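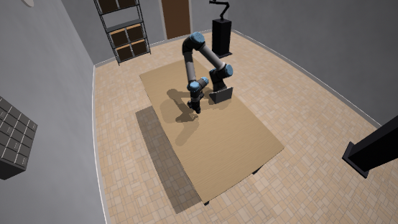

Finishing a bare wood tabletop with hardwax oil takes two thin coats and most of a weekend, and nearly all of the work is in the sanding. These instructions cover an indoor table with a flat top and no existing varnish. The method suits pale woods in particular. A light yellowish brown top with fine grain, like the one on the long table here, shows every cross-grain scratch once oil darkens the surface, so the grit sequence should not be shortened. Test the oil on the underside first.

Materials

Nitard hardwax oil, clear matte
Sanding discs or sheets in 120, 180 and 240 grit
White nonabrasive pad
Lint-free cotton cloths
Vacuum with a brush attachment
Nitrile gloves

Preparation

Remove anything that can be unscrewed from the top. Check for glue residue by wiping the surface with a damp cloth. Glue shows as a paler patch that does not darken with the water. Scrape these spots flat before sanding.

Sand the whole surface with 120 grit, then 180, keeping the pressure even and following the grain on the last passes. Wipe with a damp cloth to raise the fibers and leave to dry for 3 hours. Finish by hand with 240 grit. Do not go finer. A polished surface takes up less oil and the coat will be weak.

Vacuum twice, the second time at a right angle to the first.

First coat

Stir the oil from the bottom of the can. Do not shake it. Pour a small amount onto the wood and spread it with the white pad, working in sections the width of your reach. Wait 15 minutes, then wipe off everything that has not soaked in. The surface should feel almost dry under the cloth. Shiny areas mean excess oil and will stay tacky.

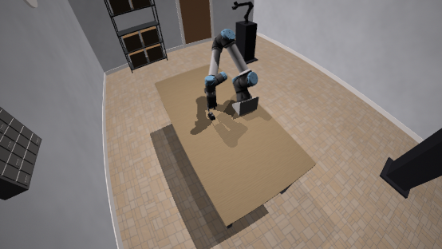
How long should the first coat dry before the second goes on?

Leave it overnight at normal room temperature, or a full 24 hours if the room is cool or damp. The surface is ready when a dry cloth slides over it without dragging.

Second coat

Rub the top lightly with a clean, dry pad and vacuum again. Apply the second coat with half as much oil as the first. Pay attention to end grain, where oil can seep back out for an hour or more. Keep wiping until it stops.

Let the finish cure for a week before placing cloths or mats on it. Oil-soaked rags can ignite on their own. Spread them flat outdoors to dry, or store them under water in a closed metal can.

Last revised July 2, 2018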